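Visit report: felt and ball covering line, Costeck works, Mudcombe
Last updated: Monday, June 1, 2026

The Costeck works is on the east side of Mudcombe, in a single-story brick building that was put up as a blanket mill. The visit took most of a morning and covered fiber intake, carding, weaving, finishing and the covering room. The rubber section was closed for a change of molds and was seen only through the door. 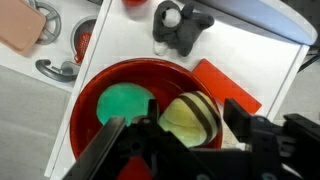

Fiber arrives in pressed bales, wool and nylon kept in separate bays. The wool is opened first and passed twice through a blending bin before the nylon is added. The plant does not publish its blend ratios. Two grades are made, one for hard courts with a higher nylon share and one for clay and grass. Humidity in the intake area is held by a spray system along the roof beams. The control panel for it is original to the blanket mill and has been rewired at least twice.

Carding and spinning occupy the middle third of the building. The weft is spun soft with low twist so that it will raise later. The warp is plain cotton, bought in. There are 94 looms on the floor, all Prunonitz narrow-width machines, and on the day 11 of them were stopped for reed changes. Noise at the walkway was high enough that the guide used printed cards.

Finishing was the most useful part of the visit. The cloth is scoured, dyed, milled in a rotary machine until it has shrunk to width, then napped on the face. Milling time is set by batch and checked against a width gauge every few minutes toward the end. Overmilled cloth is too stiff to follow a curve and is sold for piano work and polishing wheels. The optic yellow dye bath runs on its own line with separate drains. Other shades are dyed in short lots, at present 192 meters each, and a buyer has to take the full lot.

Backing adhesive is applied by knife coater and the cloth is then die cut into dumbbell blanks. Nesting of the blanks on the cloth has been revised, and waste is now swept up and returned to a shredder by the loading dock. The blanks are stacked on rods and the edges dipped in white cement, which becomes the seam. A Coetzee press cures the covered ball in a heated mold. Output from one press was given as 706 balls an hour. After curing, the balls are tumbled in steam to lift the nap over the seam.

Testing is done in a small room at the north end. Bounce, weight, diameter and forward deformation are measured on samples from each shift. Abrasion is measured in a drum lined with grit paper, with fiber loss weighed at the end of the run. Results go on a wall chart as well as into the database.

Visits are free and must be booked by letter or phone. Closed shoes are required. The works is shut for the last two weeks of July. Parking is on the gravel lot behind the dye house; the front lot is for trucks only.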